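Plaited bread

Plaited bread is bread in which the dough is divided into strands that are crossed over one another before the final rise. The strands join partly during proving and baking, so that the finished loaf is a single piece with a raised pattern on its upper surface. The method is used mostly with enriched doughs, meaning those that contain egg, fat, sugar or milk, although lean doughs of flour, water, salt and yeast can also be plaited.

Loaves of this type are found across much of Europe and the Middle East, and in places settled from those regions. They include the Jewish challah, the Swiss and south German Zopf, the Finnish pulla and the Greek tsoureki. Many are linked to a weekly or yearly observance, but most are now sold all year round.

Terms

In British bakeries the words plait and braid are both used, plait being the older trade term. A strand is one rolled length of dough. The crown is the highest part of the loaf, and the tails are the thin ends where the strands are pinched together. A loaf is described as open if gaps can be seen between the strands before baking, and as tight if there are none. Plaits are named by the number of strands, so that a three-plait has three and a six-plait has six.

A plait made with one strand, folded back and passed through its own loop, is usually called a knot. Bakers disagree on whether the knot belongs with the plaits. Gwenllian Yorath, in her handbook for the Wistcombe bakery school, places it among the rolls and gives it only a short note.

Dough

Dough for plaiting is kept firmer than dough for a tin loaf. The loaf has no side support in the oven, and a soft dough spreads until the pattern is lost. A common starting point is 1000 g of strong white flour with water, milk and egg added until the dough clears the bowl and no longer sticks to a dry hand. Egg counts as liquid for this purpose. Fat is added late in mixing, once the gluten has begun to form, as early fat coats the flour and lengthens the mixing time.

Sugar above a modest level slows the yeast. Sweet plaits therefore need either more yeast or a longer first rise. Sugar also darkens the crust, and a sweet loaf is baked at a lower heat than a plain one of the same weight.

The first rise is taken slightly short. Fully risen dough is full of gas and tears when rolled into strands. Some bakers chill the dough overnight, which makes the strands easier to handle and keeps the edges of the pattern clear.

Rolling the strands

The dough is scaled into equal pieces, and each piece is flattened, folded and rolled under the palms from the centre outwards. Unequal strands produce a loaf that curves to one side as it proves. If a strand springs back it is left to rest and the others are rolled in the meantime. For most loaves the strand is made a little thicker in the middle than at the ends, giving the finished plait its raised centre.

Flour is used sparingly at this stage. Too little lets the strands fuse, and the pattern becomes faint in the oven. Too much stops them joining at all, and the loaf breaks apart when sliced. Rye flour is sometimes preferred for dusting as it is taken up more slowly by the dough.

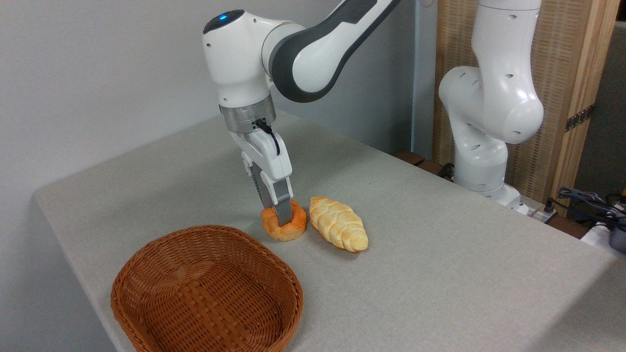

The three-plait is the simplest true plait. The outer strands are brought in turn over the middle one until the tails are too short to cross. Bakers who want an even loaf begin at the centre, work down to one end, turn the piece over and work down to the other. Starting from one end is quicker but often leaves the first few crossings tighter than the last.

The four-plait may be flat or round. In the round form the strands are laid out as a cross and the opposite ends are exchanged, first one pair and then the other, and the plait builds upwards from the table. The six-plait is the usual form for a high challah. It is worked by a repeated rule in which an outer strand is carried over to the far side and the strand next to it is brought back to the centre. Plaits of 7 or more strands are made mainly for display and tend to be flat and wide.

A stacked plait is formed by placing a small plait on top of a larger one. A shallow groove is pressed along the lower plait and brushed with water to hold the upper one in place. Without the groove the upper plait often slides to one side - a fault seen most often in loaves that have been overproved.

Rings

A long plait may be bent round and its ends joined to make a ring. The join is the weak point, and is normally made by unpicking the last crossing at each end and working the loose tails together. The centre hole must be left much wider than seems necessary, as it closes during proving. Large rings are sometimes baked round a greased metal cup. Small rings used as rolls are more often made from two strands twisted together.

Glazing and baking

Most plaits are glazed with beaten egg. Whole egg gives a medium brown crust, yolk a deeper one with more shine, and milk a pale matt finish. Two coats are usual, one after shaping and one just before baking. The glaze should not be allowed to pool between the strands, where it sets and holds back the rise.

As the loaf expands in the oven, unglazed dough is exposed along the edges of the strands. These paler lines are known as stretch marks. In some regions they are prized as a sign of good oven spring, while in others they are judged a fault and are reduced by a longer final proof.

Plaits are baked without steam when egg glaze is used. The heavier types are covered with paper once the crown has coloured, since the centre takes longer to cook than that of a tin loaf of the same weight. A centre temperature of about 90 degrees Celsius is commonly taken as the sign that an enriched plait is done.

Keeping

Enriched plaits stale more slowly than lean bread. The tails dry out first and are often trimmed before sale. Stale plaited bread is used for puddings and for rusks. It freezes well if wrapped on the day of baking, though the crust loses its shine when thawed.

See also
Challah
Enriched dough
Tsoureki
Zopf

Sources
Yorath, Gwenllian. Shaping by Hand. Wistcombe.
Amissah, Ebenezer and Laryea, Cecilia. Enriched Doughs for the Small Bakery. Ilbridge, 282 pages.

Page last changed 20 Feb 2021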